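What I Changed in My Evening Skin Care

Wednesday, November 13, 2024

My skin becomes dry every year when the heating goes on. Last February it was so bad that my cheeks burned when I washed them with plain water. This year I decided to begin earlier and to change only one thing at a time.

The first thing was the cleanser. I used a foaming one from Randine for years and liked the smell very much, but after it my face felt tight. My friend Nabila Ngui told me to try a milk cleanser, so I bought the one from Wumow. It took me two weeks to get used to it — I kept thinking my face was not clean. 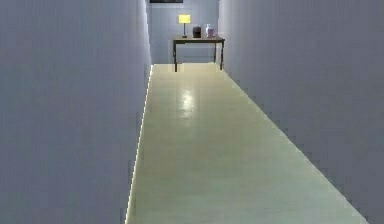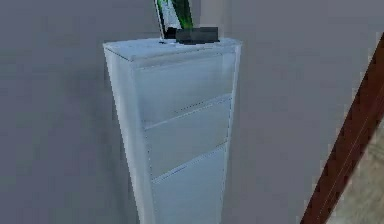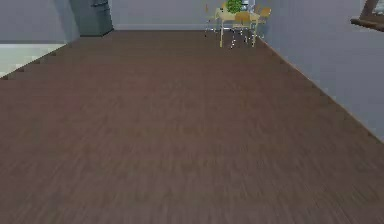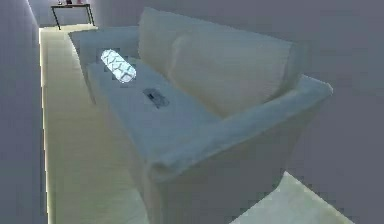 Pale walls, a cabinet, a brown floor and a light sofa.

The second thing was the cream. I now put it on when my skin is still a little damp, and I wait six minutes before I go to bed. Before, I did it with my head already half on the pillow, and I think the pillow got more cream than I did. The cream is from Zesside, the simple one without perfume. I tried the richer one also, but it gave me small bumps on the forehead.

I stopped using the scrub completely. Maybe I will go back to it in spring, once a week, but for now I don't miss it.

What I still did not solve is my lips. I have a balm from Sandhu in every coat pocket and they are dry anyway. Nabila says I should drink more water and stop licking them in the wind. She is probably right about the second part. If you know a balm that stays on during the night, please write it in the comments — I read all of them, even when I am slow to answer.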